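Harnalard College of Further Education
Household Skills and Independent Living, Level 2
Unit 5: Storage and Order in the Small Kitchen
Handout for Session 3

Purpose of the session

This handout accompanies the third taught session of Unit 5 and should be kept in the unit folder. It deals with the storage of crockery and cookware where cupboard space is limited, and with the use of the worktop as a place for keeping things as well as for preparing food. Students are expected to have read the notes for Session 2 (cleaning and drying) before attending.

The practical part of the session takes place in the teaching kitchen in the Brillstead Building. Students should arrive with sleeves that can be rolled up and with long hair tied back. Aprons are provided.

1. Open and closed storage

Storage in a kitchen is described as closed when the items are behind a door or in a drawer, and as open when they stand or hang in view. Most small kitchens use both. Closed storage keeps off dust and grease. Open storage makes an item quicker to reach and quicker to put away, but whatever is stored in this way must be used often enough to stay clean.

The usual test is frequency of use. An item used every day may reasonably be kept in the open. An item used once a month should be put in a cupboard, and the more awkward shelves should be given to whatever is used least. In the Zotville flat studied in Session 1, the tenant kept a fish kettle beside the sink and her everyday plates on the top shelf. Students will recall that exchanging the two was the first change proposed.

2. Mugs

Mugs take up a good deal of shelf space for their size. Their handles prevent them from being placed close together, and many shapes do not stack safely. A mug tree makes use of height and needs only the area of its base.

The following points should be observed when loading a mug tree.

Hang the first mug on a low peg and the second on the opposite side, so that the weight is balanced across the base.
Pass the peg fully through the handle. A mug that rests on the tip of a peg is likely to fall when its neighbour is removed.
Hold the post with the free hand when adding or removing a mug.
Leave a peg empty if the mugs on either side would touch.

Heavy mugs belong on the lower pegs. Mugs with very small handles may not fit over a peg at all and are better kept in a cupboard.

3. Plates

Plates may be stacked flat or stood upright. A flat stack is stable and takes up little room, but reaching a plate in the middle means lifting everything above it. In an upright rack each plate can be taken out separately, and air passes over both faces. The rack takes more of the worktop, and the pegs must be spaced to suit the plates in use. Deep-rimmed plates and pasta bowls often lean against one another in a rack meant for flatter ware.

A plate should be inspected before it is returned to its place. Look at both faces under a good light, and at the rim. Small specks left after washing are easily missed on pale or patterned surfaces. A marked plate is washed again and does not go back into the rack.

4. Pans and lids

A saucepan kept with its lid on takes no more worktop than the pan alone, and the lid cannot be mislaid. A glass lid has the further advantage that the contents can be checked without lifting it. Long handles need particular care. On the hob they should be turned inwards. On the worktop they should point away from the front edge and should not lie across a space where another person is working. 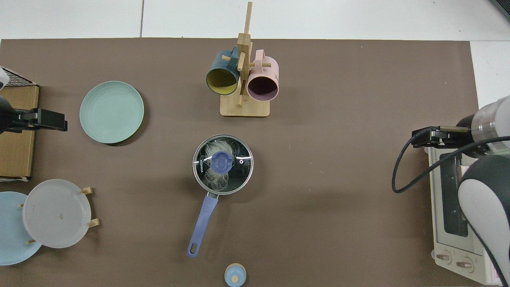
Figure 1. Crockery and cookware on a worktop: mug tree with two mugs, sage-green plate, lidded saucepan and plates standing in a wooden rack.

Students should study Figure 1 in pairs and prepare brief answers to the points listed here. The answers will be discussed in the second half of the session.

Which items are stored in a way that makes use of height?
Where would the round plate lying on the mat best be kept, and why?
The saucepan has a long handle with a hanging hole. Consider whether this pan should be hung up when empty, and what fixing would be needed on a tiled wall.
The pan has food in it. Decide what must be done with the contents before the pan can be put into storage.

5. Food left in pans

A pan is not a storage container. Cooked food that is to be kept should be cooled promptly, moved to a clean lidded container, labelled and placed in the refrigerator. The practice of leaving a covered pan out on the worktop overnight is common in shared houses and is to be discouraged. Noodles, rice and pasta are the dishes most often treated in this way.

6. Practical task

Students work in groups of 3. Each group is given one Dai storage crate containing mixed crockery and cookware, one mug tree, one plate rack and a marked section of worktop. The group has 47 minutes to wash, dry and arrange the contents, and to write a short note giving reasons for the position of each item.

Anything chipped or cracked is to be handed to the tutor and recorded on the breakages sheet. Sections of worktop will be inspected in the order in which groups finish.

7. Work to be handed in

A plan of one kitchen known to the student, drawn on squared paper, showing open and closed storage in two colours – a key must be included. The plan should be accompanied by one page of notes proposing changes. Work is due by 4 p.m. on Friday and should be placed in the unit tray outside Room 7.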